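Coelho Film Archive Completes Restoration of 1950s Horror Feature "The Salt Cellar"

GRUSTHORPE - The Coelho Film Archive has completed a photochemical and digital restoration of "The Salt Cellar," a black-and-white horror feature directed by Ebbe Isaksson and released by Pullow Pictures. The restored version runs 14 minutes longer than the print that has circulated on television and home video, and will be shown publicly for the first time in January at the Viltadau Cinema in Grusthorpe.

The film concerns a chemist in a coastal town who treats himself with a brine compound and gradually loses the ability to leave the water. It was shot on two stages and one exterior location, with most of the budget allotted to the makeup for the final reel. Pullow Pictures cut the feature before release so that it could be booked as the lower half of a double bill. The removed material was believed lost.

The missing footage was identified in a set of unlabeled cans transferred to the archive with the Pullow laboratory records. It consists of a fine-grain master positive of reels three and five, and a separate magnetic sound element for reel five only. Sound for reel three was taken from an optical track on a worn projection print held by the same laboratory.

"Reel three was the harder of the two," said Khairul Sembiring, head of restoration at Coelho. "The picture element was in good condition but the optical track had been run many times. We reduced the crackle where we could do so without affecting the dialogue and left the remainder in place."

The original camera negative survives for all other reels. It was cleaned, repaired by hand and scanned at 4K resolution. More than 1,000 splices were inspected, and 200 were remade before scanning. Density variations between the negative and the fine-grain material were matched in grading against a first-generation print. No grain removal was applied to either source.

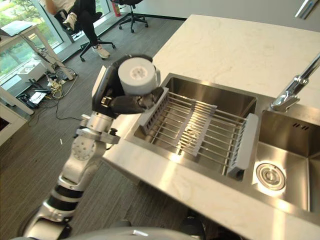 The reinstated scenes fall in the middle of the film. The first is a laboratory sequence in which the chemist's assistant discovers the extent of the treatment earlier than in the shortened version. The second is a dinner scene, played without music, in which the chemist conceals his condition from his wife's family. Its removal left a gap in the plot that reviewers noted at the time, as the wife's later suspicion had no stated cause.

The transformation scene in the final reel is unchanged in length. It was achieved with colored makeup and a pair of sliding filters in front of the lens, so that the markings on the actor's face became visible as the filters moved. Television transfers were generally printed too light, and the markings could be seen before the effect began. The new grading restores the intended exposure, and the change now occurs in a single shot.

"Audiences have tended to laugh at that scene, and the light prints are part of the reason," said Hubert Walczak, curator of genre film at the archive. "At the correct density it is a slow and rather unpleasant piece of work."

The January screening will be presented from a new 35mm print. Eliseo Aguirre will introduce the film, and Crisanto Tan, who supervised the sound work, will take part in a discussion afterward. A digital cinema package will be available to theaters following the premiere. The shortened release version has also been scanned and will be offered on request for comparison.

A home video edition is in preparation and will contain 2 discs, one for each version of the film. Supplements will include the original trailer, a gallery of makeup test photographs and a commentary recorded by Walczak. Release details will be announced separately.

About the Coelho Film Archive
The Coelho Film Archive collects, preserves and makes available feature films and short subjects from independent studios, with an emphasis on horror and science fiction. Its holdings include the surviving negatives, prints and laboratory records of Pullow Pictures.

Media contact
Press Office, Coelho Film Archive, Grusthorpe
Stills, the restored trailer and screening links are available to accredited press on request.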